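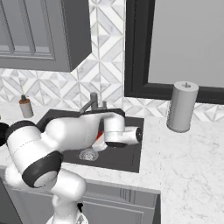
Household arms in 2025: are we there yet?

benchgrease
Sunday, September 7, 2025
My sister asked me if she should wait for a robot before she remodels her kitchen and bathroom. She's serious. She saw a Harneo clip of an arm loading a dishwasher and figures it's a year or two out. I run a small machine shop and the only arm we own does one job, which is moving blanks from a rack to a fixture. It does it well. I told her to go ahead with the remodel. Was I wrong?

tilesetter_mo
No. Remodel.

Fuad Tekleab
I work on manipulation software, so take this as coming from somebody with a stake in it. Picking one thing out of a sink is a fair test of where we are. In simulation, with a fixed arm and a known basin, we can run it all night and get good numbers. Glass is the part that hurts. Depth sensors see through a clear dish or get a bright spot off the rim and put the surface in the wrong place. Put something colored beside it and the arm will go for the colored thing every time. Our last run was 2059 tries at clearing a sink in sim and I would not put that policy in anyone's house.

benchgrease
What was the success rate?

Fuad Tekleab
Depends what you call success. Object out of the basin, over 100 different layouts, good. Object out of the basin and nothing else bumped, a lot worse. I can't post the exact figure.

quietpump
"Good in sim" has been the answer since I was in school. We bought a Pleva cell for our packing line and the vendor showed us a beautiful simulation of it. Real boxes have tape hanging off them. It took until October to get it through a shift without somebody walking over to clear it.

Fuad Tekleab
But it does run a shift now?

quietpump
It does. Same box, same tape, same guy loading the tape. My house doesn't have any of that.

norah_k
I disagree with most of this thread. You're all comparing it to a person. My mother has bad hands and can't lift a dish out of a sink without worrying about dropping it. If an arm takes four minutes to move one dish, she doesn't care. She has the four minutes. The chore getting done slowly is still the chore getting done.

tilesetter_mo
Where does it go, though? I do bathrooms. A vanity run is 21 inches deep and people want a faucet, a soap pump, a canister of something and a mirror down to the splash. You park an arm in front of that and it's reaching over the lip with the faucet right behind its forearm. Then a person has to brush their teeth there.

norah_k
Put it on a rail or a cart.

tilesetter_mo
Then you need the floor clear. My customers do not have clear floors.

benchgrease
The elbow is what I'd worry about. On our arm the gripper is never what hits something. It's always the elbow or the cable.

Fuad Tekleab
Correct, and it's also why the camera placement is hard. The forearm blocks your view of the thing you're reaching for. If you only have one camera off to the side you lose sight of the object right when you need it most. Wrist camera helps until the fingers are in the way.

felico_owner
I have the Felico countertop unit, the one that folds towels. It folds towels. Hand towels come out square. Bath towels come out about how my son does them. I use it maybe twice a week and I don't regret it, but I wouldn't call it a household robot. It's a towel machine.

quietpump
That's my point. A dishwasher is a robot if you squint.

norah_k
A dishwasher doesn't load itself, and loading is the part my mother can't do.

quietpump
Fair enough.

benchgrease
OK, my sister is going ahead with the remodel. She wants to know if she should have an outlet put in near the vanity for later. Mo?

tilesetter_mo
She needs one there anyway. GFCI. Have them do it before the tile goes up.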